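Pinell lab trains arm to plug in by feel

Robotics researchers at Pinell have taught an arm to push plugs into a power strip using 40 human-guided runs, the group said Thursday.

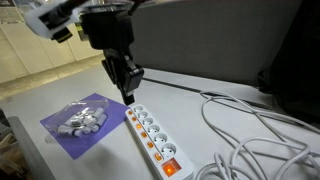
The gripper over the far end of the power strip.

The method, called Rorkow, learns a rough approach from camera views, then hands over to a force-based search near the socket. Training took about 900 practice attempts in simulation.
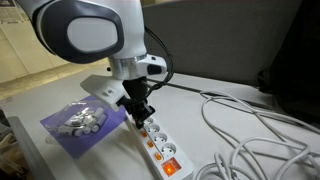
Lining up the pins is the hard part, said Consolacion Panganiban, who leads the work with Efren Cabrera. A 3-degree error in wrist angle was enough to stall the group's earlier version.

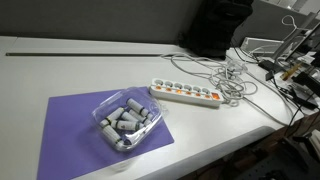

The power strip on the desk, with small white parts in a clear container on a purple mat.

Cabrera said the team will release its training data in October.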